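4. Démonstration publique et protocole d'observation

4.1. Contexte de la journée portes ouvertes

La plateforme bimanuelle décrite en section 3 a été présentée au public en juin, dans les locaux de Trellireo, lors de la journée portes ouvertes du site. L'équipe disposait d'une salle de démonstration contiguë au hall d'accueil. Les visiteurs y entraient par groupes, sur inscription, et chaque passage durait 20 minutes, explications comprises. La première séance a débuté à 9 h 30, la dernière à 16 h 45. Au total, 80 personnes ont assisté à au moins un essai complet.

Une démonstration ouverte impose des contraintes que les campagnes internes ne comportent pas. L'ordre des essais doit rester lisible pour un public non spécialiste, la durée d'un cycle ne peut excéder l'attention disponible, et toute reprise manuelle est immédiatement perceptible. Ces contraintes ont orienté le choix de la tâche. Elles ont aussi fourni l'occasion de vérifier, hors des conditions habituelles, la tenue de la chaîne de commande Oda sur une journée d'exploitation continue.

Les questions de sécurité ont été traitées en amont avec le service technique de Trellireo. Une distance minimale de 2 mètres séparait le public du poste de travail, et un opérateur gardait en permanence la main sur l'arrêt d'urgence. La vitesse cartésienne des bras a été abaissée par rapport aux valeurs données en section 3.2, sans autre modification du contrôleur.

4.2. Choix de la tâche

La tâche retenue est le rangement d'instruments d'écriture dans un gobelet. Elle avait été proposée par Kerstin Dahlgren lors de la préparation, contre une première version fondée sur l'empilement de cubes. Deux arguments ont prévalu. Le premier tient à la géométrie de l'objet : un stylo est long, de faible diamètre, et son orientation dans la main conditionne directement la réussite de l'insertion. Une erreur angulaire modeste à la saisie se traduit par un écart important à l'extrémité. Le second tient au récipient. Un gobelet en papier, peu lesté, se déplace ou bascule au moindre contact latéral, ce qui interdit de compenser une mauvaise approche par un appui sur le bord.

La tâche est décomposée en quatre phases : saisie de l'instrument, levée et réorientation, alignement au-dessus de l'ouverture, relâchement. La seconde main peut intervenir pour stabiliser le gobelet ou pour reprendre l'instrument en cas de prise défavorable. Son emploi n'est pas imposé par le planificateur, qui l'active selon l'estimation de stabilité définie par l'équation (7). Un contact prématuré de la seconde main étant pénalisé dans la fonction de coût, elle demeure le plus souvent en attente, doigts ouverts, jusqu'à la fin de l'alignement.

Les instruments étaient choisis parmi un lot de modèles courants, de longueurs et de diamètres variés. Aucun n'avait servi au réglage du module de saisie. Le gobelet pouvait être vide au départ ou contenir déjà un instrument ; dans ce dernier cas, le volume libre est réduit et l'objet présent, généralement incliné, masque une partie de l'ouverture au système de vision.

4.3. Aménagement du poste

Le poste comprenait les deux bras, un plan de travail blanc mat et un fond clair. L'absence de texture facilite la segmentation des objets sombres, mais rend plus délicate celle du gobelet, lui-même blanc, dont le contour n'est révélé que par son ombre propre et son ombre portée. Les ombres des mains constituent une difficulté supplémentaire. Elles se projettent sur le plateau, se déplacent avec les bras et peuvent atteindre la base du gobelet pendant l'alignement. Lors des essais préliminaires, le module d'estimation de pose les interprétait parfois comme un déplacement du récipient.

Vangelis Lazaridis a corrigé ce comportement avant l'ouverture, en figeant l'estimation de pose du gobelet dès que la main porteuse pénètre dans un volume défini au-dessus du plateau. La correction suppose que le récipient reste immobile pendant l'approche. Elle est donc incompatible avec une perturbation extérieure — un visiteur avait demandé s'il était possible de déplacer le gobelet en cours de mouvement — et l'équipe a décliné toute demande de ce type.

L'éclairage de la salle a été conservé tel quel. Le prestataire Fokska, chargé de la signalétique et de la mise en lumière du hall, avait proposé un appoint directionnel, écarté après un essai de calibration : il renforçait les ombres sur le plan de travail sans bénéfice pour la détection des extrémités.

La figure 2 présente la configuration des deux bras au voisinage du gobelet, la main gauche portant un stylo et la main droite étant ouverte et libre.

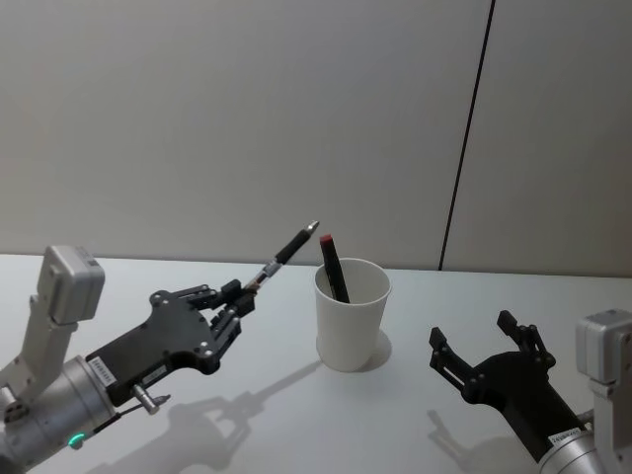
Figure 2. Tâche de rangement : stylo tenu en oblique par la main gauche, pointe vers le haut, près du gobelet contenant un marqueur à capuchon rouge. La main droite est ouverte, sans contact avec le gobelet.

4.4. Déroulement et observations

Chaque groupe assistait à une exécution autonome, puis à une exécution commentée pendant laquelle l'opérateur marquait une pause entre les phases. Les trajectoires articulaires et les efforts aux doigts étaient enregistrés dans les deux cas. Seules les exécutions autonomes sont retenues dans l'analyse de la section 5, les pauses modifiant le profil de vitesse et, dans une moindre mesure, la dérive de la prise.

Cette dérive est le phénomène le plus net de la journée. Un instrument saisi loin de son centre de masse pivote lentement entre les doigts pendant la levée. Le contrôleur la compense tant qu'elle reste dans les bornes de l'estimateur ; au-delà, la phase d'alignement est interrompue et l'instrument reposé. Les interruptions ont été plus fréquentes l'après-midi. L'hypothèse d'un échauffement des actionneurs a été examinée avec les ingénieurs de Holtance, qui assurent la maintenance des mains, sans que les relevés de courant permettent de la confirmer. Un encrassement progressif des surfaces de contact reste envisageable, les instruments ayant été manipulés par les visiteurs entre les séances.

La présence d'un instrument déjà rangé modifie aussi la stratégie d'approche. Le planificateur décale le point de relâchement vers la partie dégagée de l'ouverture, ce qui allonge la trajectoire et rapproche la main porteuse de la zone d'attente de l'autre bras. Aucune collision entre bras n'a été enregistrée, mais la marge calculée est descendue à plusieurs reprises sous le seuil d'alerte, entraînant un recul automatique de la main libre. Ce recul, brusque à l'œil, a été le comportement le plus commenté par le public. Il a depuis été lissé par un filtre du second ordre, dont les paramètres figurent en annexe B.

Les remarques des visiteurs ont été consignées par Kerstin Dahlgren à l'issue de chaque séance. Elles ne font pas l'objet d'un traitement quantitatif, les conditions de recueil n'ayant pas été standardisées. Elles portent surtout sur la lenteur du mouvement, sur le rôle de la main inactive et sur la raison pour laquelle l'instrument est redressé avant d'être orienté vers l'ouverture. Ce dernier point relève de la contrainte de dégagement introduite en section 3.4 et sera repris dans la discussion.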